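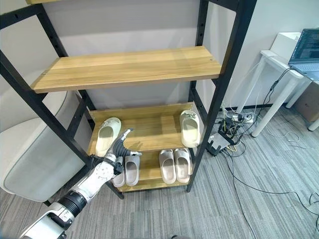 **Flulter's new hand faces the shoe shelf**

Flulter says its multi-fingered hand can tidy a shoe rack as well as the plain two-jaw gripper it is meant to replace. The first trial, run by Callix and published on December 15, 2024, doesn't quite show that.

Each was given 40 tries at picking up a slide sandal and putting it back beside its partner. Callix reports that the hand failed 7 times and the gripper 3. Flulter blames the control software, which dates from July, and says a fix is coming — it said much the same after the last test.

"Fingers look good in a demo," said Huiling Zhong, who ran the trial. "I'd want to see 100 tries, with shoes it hasn't met before."

Hryhorii Sirko of Flulter called the result "a fair start" and pointed out that the gripper can't press a switch or turn a knob. True enough, but neither job was part of the test. The price of the hand has not been given.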